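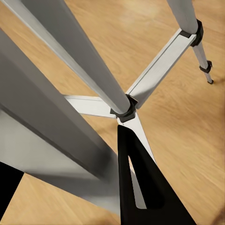

3.2 Who borrows, and what comes back

The Wasley lending shed lets residents take home household and hobby items for up to 8 days at no charge. We obtained its paper ledger, which holds 330 loans, and typed it up over one long winter. Handwriting was the main obstacle. Babalola and Frerichs each read every entry separately and then argued about the sevens.

Tripods proved a useful test case. They are dear enough that people would sooner borrow than buy, and dull enough that few borrowers grow fond of them (Figure 2 shows an aluminium one, with its central hub). Of the loans in the ledger, 53 were for tripods, and almost all of these began on a Wednesday, the one evening the shed is open after work.

Late returns followed no pattern we had predicted. Distance from the shed made little difference, and neither did the reminder postcards, although several borrowers told us they liked the stamps. Dabbas (in an earlier study of the Dristside shed) found that lateness rose with the number of parts an item has. Our figures lean the same way – a fondue set is rarely seen again in full – but the ledger records parts only when the clerk was in the mood.

Figure 2. Tripod on a light wooden floor.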